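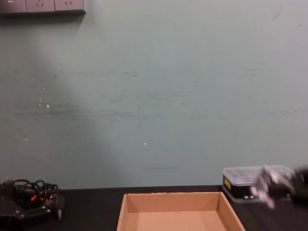
Automation Workshop, Unit 2
Setting up and looking after the two-arm cell
Handout, revised 27/07/2024

Read this before you come to the bench. The first unit explained how the arms are controlled. In this unit we treat the cell as a thing that must be made ready, kept in order and sometimes repaired. Most of the faults that students bring to me are not in the program. They are a cable that pulls, a screw that became loose, or a tray that stands in a different place than yesterday.

1. What the cell consists of

The cell has two arms with grippers, mounted at the left and the right of a dark tabletop, and the controller, which at Kakinthorpe stands under the table. The table stands against the wall. The work objects for this term are an open cardboard tray and a small storage container with a clear lid. The tray is the target for placing. The container stands to the right of the tray, at the back of the table, and belongs to the right arm.

The recording and control program is called Dranura. You need version 2 or newer. The older version can open your files, but it does not save the zero positions, and you will lose your morning.

2. Before power

Do these checks with the main switch off and the plug out.

Move each arm by hand through its whole range, slowly. You should feel the same resistance everywhere. If a joint is stiff in one place only, stop and write it in the cell book.

Look at the cables where they leave the arm. They must make a free loop, large enough that the arm can reach its farthest point and the loop is still not straight. Do not tie the loops tightly together to make them look nice. A tight bundle moves the bending to one point, and the wire breaks there, inside the insulation where you cannot see it. One loose tie close to the base is enough.

Press each connector with a finger. A connector that is half in will work while the arm is resting and will fail when it moves. This is the most common fault we have.

Check the screws on the plates with the small hex key. Turn only until you feel they are firm. The threads are short — a student who turns too strongly makes a repair of two hours.

3. Power and starting

Plug the controller into the wall outlet directly. Please do not use an extension with other machines on it. In November we had resets for a whole week, and the reason was a soldering station on the same extension.

Switch on the controller, wait until the lamp is steady, and then start Dranura. The program asks you to confirm the rest position of each arm. Confirm the left one first. If you confirm an arm which is not at rest, the zero will be wrong and all later positions will be wrong by the same amount.

After this, run the homing routine with the speed set low. Keep one hand near the stop button and the other hand away from the table.

4. Placing the objects

The tray goes between the two arms, in front of the wall, with a strip of free table behind it. It must lie flat. Cardboard takes water from the air and the floor of the tray may bend upward; when it does, take a new one. The cut edge at the top does not need to be clean, but the walls must open outward, or the gripper will touch them on the way down.

The container stands with its long side parallel to the wall. Close the lid before any run. Remove everything else from the table, also pens, keys and hex keys.

Leave space between the objects and the wall. The program does not know that there is a wall. It knows only the limits that you give it, and if the back limit is too generous the arm will try to go there.

5. The gripper

The fingers are the part that wears first. Wipe them with a dry cloth at the start of each session. Once in every 500 cycles, take the fingers off and look at the small pins. Dranura shows the cycle count on the status page. When I wrote this revision, the right gripper had 2,282 cycles and the left one had fewer, so do not copy the number from one arm to the other in the cell book.

To test the closing, set the opening to 99 percent and close the fingers slowly on a folded piece of paper. The paper should be held along the whole finger. If it turns when you pull it, one finger is not parallel. Loosen its two screws, close the gripper completely, and tighten again while it is closed.

Replacement fingers come from Stamach. They are sold as a pair and should be changed as a pair.

6. When something is wrong

Arm shakes at rest: look at the connector nearest to the shaking joint, then at the screws of that joint.

Arm stops in the middle of a movement, no message: cable loop is too short, or the power was interrupted. Repeat the movement by hand with the power off and watch the loop.

Gripper arrives beside the object, always by the same distance: the zero is wrong. Repeat section 3.

Gripper arrives beside the object, each time by a different distance: something is loose. Repeat section 2.

Smell of warm plastic: switch off, pull the plug, and leave the arm alone. Do not open the housing.

7. To prepare for the next session

Read the chapter on joint limits in the Alipour notes, without the part on calibration, which describes an older controller. Bring your own page for the cell book with date, cycle counts for both grippers, and every screw you had to tighten. Also write it down if you found nothing loose.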